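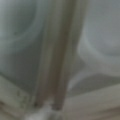
Wrist view, gripper finger in close against soft folds.

Notebook, Brercombe open day
April 3, 2020 | by Filippos Kourkoulas
6 min read

Writing this up while it's fresh, mostly for me, partly for whoever inherits the demo cell at Judent. Benedito Nogueira set up the visit back in January and I've been looking forward to it ever since. Worth every mile!

First thing: they let visitors watch the wrist camera feed on a side monitor, and I spent way too long in front of it. The view is mostly finger. A big blurry brown-gray stripe right down the middle, and then whatever is left over on the two sides, which has to carry all the information. Up close to cloth-like stuff everything goes gray and greenish and low contrast, and I honest-to-goodness could not tell a fold from a flat stretch half the time. What helped me were the bright rims along the curves. I asked Benedito how he reads it when he's driving and he said he looks at the rims too, then checks the outside camera before committing. So same trick, only he's fast at it.

Note for our side: try tilting our wrist mount out before buying a different lens. The finger is taking up the middle third of the picture near the top and that's prime real estate.

The cell

White arm with a blue wrist, dark backdrop behind the table, light gray tabletop. I like the dark backdrop a lot. We have shelves and a window behind ours and every visitor's phone picture is a mess. Ask about getting a curtain.

The control box sits under the table (job counter read 2332 when I arrived and 2668 when I left, though I didn't find out what it counts as a job, could be single moves). The scheduling software is Comis, same as ours but a newer build, and the screen layout is much nicer. Big stop button on the tablet, big resume button, nothing else on the front page. Ďurica supplied the table and the safety fencing. The rep wasn't there, I left my card.

The tray station

My favorite part of the day by far. Round white tray with a raised rim, split into wedges by thin dividers, sitting on a narrower gray base. Different pieces go in: domes, one green and see-through, one shiny red, and wedge pieces in a pale yellow-orange and a tan. You pick which piece you want moved and which slot, and the arm has a go.

What I like about it as a demo is how easy it is to follow from the back row. A kid next to me was calling out slots before the operator had typed anything. The wedges are the interesting ones from a gripping point of view. A triangle going into a triangle has to be turned right, and the dividers all crowd together near the middle, so the point end has hardly any slack. The domes look easy and then you think about where on a dome you'd put two fingers. Low, is Benedito's answer. Below the widest part if you can get there, and come in slow.

Tries I wrote down: nearly 86 over the afternoon, and 24 of those were visitor picks. I didn't keep a tally of misses, should have. The ones I remember were wedges landing on top of a divider, and each time the operator just backed the arm off and asked for the same slot again. No fuss, and people cheered louder for the second try than they had for anything else.

One thing I'd do differently is the approach. They come in from the left with the gripper pointing down, so the gripper body hides part of the tray from anyone standing in front. Mirror the cell or put the crowd on the other side. I said so and Benedito wrote it on his hand.

Cable loop under the wrist hangs lower than I would run it. Ask what they do about strain relief, I forgot.
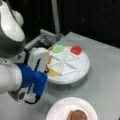
To do at home

- Print a divided tray. Start with fewer slots than theirs and wider ones.
- Get two dome shapes, one clear and one solid, and see how our vision copes with the clear one. I bet badly.
- Wrist camera tilt, see above. Half a day, I think.
- Side monitor for visitors showing the wrist feed. People love it even when they can't make out a thing.
- Ask Comis support about the newer build and whether our license covers it.
- Send Benedito the gripper pad drawings I promised him.
- Thank-you note to Brercombe.

Still thinking about the clear dome. Could light it from underneath, maybe, if the tray were thin enough? Sketch on the next page.

Contact: Judent workshop, demo cell bench | © 2020 Judent | Back to top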